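Section 6. Setting Up the Bench Lamp and Work Surface

6.1 Before you begin

This section explains how to assemble the Tredora bench lamp, fix it to a work surface and adjust it for close work. It should be read together with the safety notice supplied in the carton. The procedure takes one person less than an hour and requires no electrical knowledge. Where the lamp is to be installed in a school, a clinic or another shared building, the work should be carried out by the person responsible for portable electrical equipment.

The following are supplied with the lamp:

Lamp head with diffuser
Upper arm and lower arm
Bench clamp with rubber facing
Power supply and mains lead
Hexagonal key
Two spare clamp pads

Check the contents against this list before discarding the packaging. If a part is missing, do not substitute one from another lamp. Parts from the earlier Beltura model look similar but the arm joint has a different thread, and forcing it will damage the socket.

Caution: Do not connect the power supply until step 9 of the procedure has been completed.

6.2 Choosing a position

The clamp will grip a bench top up to 60 mm thick. The edge must be square and sound. Bevelled or rounded edges reduce the area of contact, and the lamp may turn under its own weight when the arm is extended. Glass tops must not be used.

Place the lamp on the side opposite the hand you use most, so that the hand does not throw a shadow over the work. Allow at least 200 mm between the lamp head and any curtain, shelf or wall. The mains lead should reach the socket without being stretched and without crossing a walkway.

Note: If the bench stands under a window, fit the lamp at the end furthest from the glass. Daylight and lamplight falling from the same side can make it difficult to judge the brightness setting.

6.3 Assembling and fixing the lamp

1. Wipe the underside and top of the bench edge with a dry cloth.

2. Open the clamp until it passes easily over the edge. Push it fully home so that the back of the clamp touches the bench.

3. Tighten the clamp screw by hand. Do not use pliers.

4. Insert the pin of the lower arm into the clamp. It should drop under its own weight. If it does not, remove it and check for packing material in the socket.

5. Join the upper arm to the lower arm and turn the collar clockwise until it stops.

6. Fit the lamp head to the upper arm. The arrow on the head must line up with the arrow on the arm.

7. Using the hexagonal key, tighten the tension screw at the middle joint until the arm holds its position when released. Over-tightening will mark the joint and is not covered by the guarantee.

8. Press the mains lead into the clips along both arms, leaving a small loop at each joint.

9. Move the arm slowly through its full range. The lead must not become tight or trapped at any point.

10. Connect the power supply to the lamp and then to the mains.

Caution: The arm contains springs under load. Keep fingers clear of the joints while moving it, and never remove the side covers.

6.4 Preparing the work surface

The quality of the light depends as much on the surface as on the lamp. A pale, matt surface returns an even light and makes small parts easier to find. Dark surfaces require a higher brightness setting, and polished surfaces produce glare that is tiring over a long period.

Where the bench top is dark or glossy, lay the Vlachou bench mat or a similar plain covering beneath the lamp. The mat should lie flat and should not pass under the clamp. It may be cleaned with a damp cloth and mild soap. Solvents will leave permanent marks.

6.5 Adjusting the light

1. Switch on the lamp at the button on the head. It will start at the lowest setting.

2. Lower the head until the light covers the area in use and no more.

3. Turn the head so that the diffuser faces the work and cannot be seen from your normal seated position.

4. Press the button again to raise the brightness one level at a time. There are 6 levels.

5. Place a dark object on the surface and look at its edges and any holes or recesses. If these cannot be made out, raise the brightness by one level or bring the head closer.
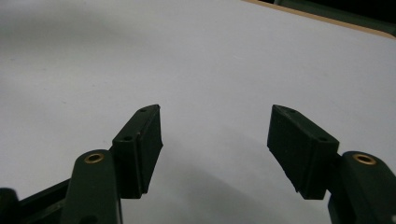

Figure 6-2. Dark plastic parts against a pale surface in dim light.

Matt black and dark green plastics are the most demanding in this respect, and users who handle them regularly may wish to keep the lamp one level higher than they would for paper or fabric. Metal parts need less light. A brass fitting will often remain easy to find when the plastic next to it does not.

Note: The lamp keeps the last brightness level in its memory for roughly two hours after it is switched off at the button. If it is switched off at the wall, it will return to the lowest level.

6.6 Routine care

Disconnect the lamp from the mains before cleaning. Dust the diffuser with a soft, dry cloth. Check the clamp screw once a month and tighten it by hand if required. In shared rooms, the lead and plug should also be examined for damage and the result entered in the equipment record.

The light source cannot be replaced by the user. If the lamp flickers at every level, stop using it and return it to the supplier — do not attempt to open the head.

6.7 Further help

Requests for spare parts should be sent in writing to the Vudau service office, marked for the attention of Zdenka Omerović, and should quote the serial number printed beneath the clamp. The office is closed for the last week of December, and orders received in that period will be dealt with when it reopens.

Section last revised 27th February. Continue to Section 7 for wall mounting.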